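Hadham gripper budget, README

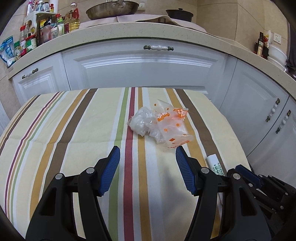 Hand-held gripper, blue pads open, plastic bags on the striped cloth.

budget.csv lists what we plan to buy before February. Pads come first: 56, at Rakiya Ojo's insistence. Spare pivot screws: 200, which Malcolm Wainwright calls excessive and keeps borrowing from. Grippers: 9 requested, pending a quote from Cilto. The plastic bags have no budget line. Neither does lunch.

Prices exclude shipping. Corrections to Ebuka Jibrin, with receipts.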